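Girnero brings three phone and tablet stands to the desk this August

Household goods maker Girnero will add a small range of stands for phones and tablets to its home office line in August. The range is called Ekevari and will be sold through McGrath shops and by post from the Girnero warehouse.

The stands are meant for people who work, cook or take calls at a table and want the screen upright without holding it. Two of the models are for phones and have a weighted round base. The third is a metal holder for tablets, with an upright back plate and a flat foot that slides under a keyboard or a pile of papers.

"We started with the base," said Kieran Dunne, product manager at Girnero. "Customers kept writing in to say their old stand tipped over when they tapped the top of the screen. We made the base heavier and wider, and then we worked upwards from there."

The phone stands can be set more or less upright, and hold a handset either way round. The charging lead runs down behind the back rest. The tablet holder comes in one piece and needs no tools.

Before the range was approved, 36 households tried the stands at home for 4 weeks. Most used them on a kitchen worktop or a desk. Sorcha Carroll, who ran the trial, said the comments led to two changes: a softer pad under the base, and a deeper lip at the front for phones in thick cases.

"People move these things far more than we expected," she said. "They go from the desk to the kitchen and back again, so they have to be easy to pick up with one hand - and they mustn't scratch the table."

The packaging is plain card, designed by Celtetano, and goes in the ordinary paper recycling. Spare pads can be ordered separately.

Ekevari stands will be in 146 McGrath shops from the middle of August. Shops will have the stands out of their boxes on the counter so that customers can try them with their own phone or tablet. Elikem Owusu, who buys home office goods for McGrath, said the stands would sit beside desk lamps and letter trays.

Trade customers can order mixed cartons of 4. Samples for review are available on request from Jarrah McPhee in the Girnero press office.

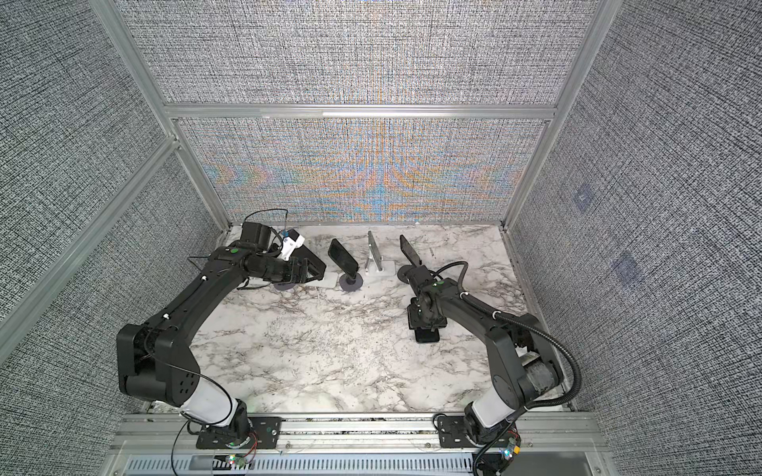

About Girnero

Girnero makes storage, desk and kitchen goods for the home. The managing director is Kevin Keogh.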